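Okuvico Workplace Snack Trial: Interim Report to the Sellum Fund
Prepared by Zihan Su
Period covered: from the start of the trial to the end of November

1. Where we are

The grant asked us to find out whether changing how snacks are laid out and priced in small workplaces leads people to eat less sugar. We are a little past the halfway point. The trial is running, the spending is on track, and I am less sure of the idea than I was when we applied. I would sooner put that in writing now than surprise anyone in the final report.

The application said that layout changes are "cheap and proven." I wrote part of that sentence and would not write it again. Cheap, yes. For proof we leaned on studies done in large cafeterias, where a customer walks a set route with a tray. A break room with a shelf and a payment box is a different place. People come in for coffee, they know exactly what is stocked, and many of them have already decided.

2. What has been done

We signed up 4 sites, as planned. Two of them, the Assefa print shop and the Rerix call center, have been running since the first week. The other two came on later after long talks over who would be responsible for missing stock. That question took more hours than the whole of the survey design.

Each site spends a stretch with its usual layout, then a stretch with the new one, then goes back. The new layout puts nuts, fruit and plain crackers at hand height and moves candy and chips up or down. Prices stay the same in the first round. In the second round candy goes up by a small amount and everything else stays where it is.

Sales are logged by item at restocking. By the end of November the log held 2,458 purchases across all sites. This is a decent number for the period, but it is uneven. The call center accounts for far more than its share, and the print shop shuts down early whenever a large job goes out, which leaves holes in the record.
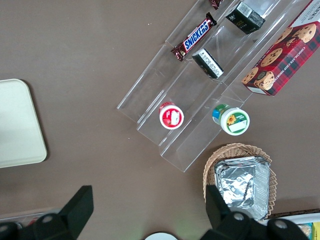 The staff survey went out in the same weeks. We got 70 forms back. I had hoped for more, and I do not think we should draw much from them. The people who fill in a form about snacks are the people who have views about snacks. Several wrote at length about the coffee, which we are not studying.

3. What we can say so far

Fruit sales went up at both early sites in the first days of the new layout. At the call center they slid back before the stretch was over. At the print shop they held up better, but so did sales of everything else, and I suspect the shop was simply busier.

Candy sales have barely moved. Where they dipped, we cannot tell whether people bought less sugar or bought it somewhere else. The call center is a short walk from a gas station. One survey answer reads, in full, "I just go across the street." I have no way of knowing how many others do the same, and neither does the log.

There is also the matter of novelty. Anything that changes in a break room gets looked at for a while. The stretches are probably too short to let that wear off. Sihan Xiong, who handles the data, raised this before we started and I thought it was a minor point. Looking at the call center numbers, I now think it may be the main one.

4. Problems

Missing stock. The payment box and the log do not agree at either of the later sites. The gap is not large enough to stop the work, but it is large enough to hide the kind of effect we are looking for.

Fruit waste. We budgeted for some spoilage and have gone past it. A trial that throws out bananas to show that people will eat bananas is hard to defend, and we have cut the order at the two quieter sites. This does mean the fruit baskets there look thinner than the plan called for.

Site habits. At one of the later sites someone kept moving the candy back to where it used to be. We have asked them to stop. It seems to have worked, though the first part of that stretch should be left out of the analysis.

5. Spending

Staff time is slightly under budget because of the late start at two sites. Stock is over, nearly all of it fruit. Travel is as planned. We are not asking for more money. We would like to move the unspent staff time into the stock line, and need your agreement in writing to do that.

6. What we would like to change

I propose dropping the price round at the two later sites and using the time to run a longer layout stretch there. We would end up with less to say about prices. In return we might be able to say something about layout that holds for longer than a week. Sihan would prefer to keep the price round everywhere and accept short stretches, on the grounds that price is the only thing likely to matter. We have not settled this between us and would welcome your view.

We would also like to add one question to the next survey, asking where else people buy food during a shift. It should have been in the first one.

A decision on the price round is needed by the middle of December, before the sites close for the holidays. The sales log and the survey answers, with names removed, can be sent on request.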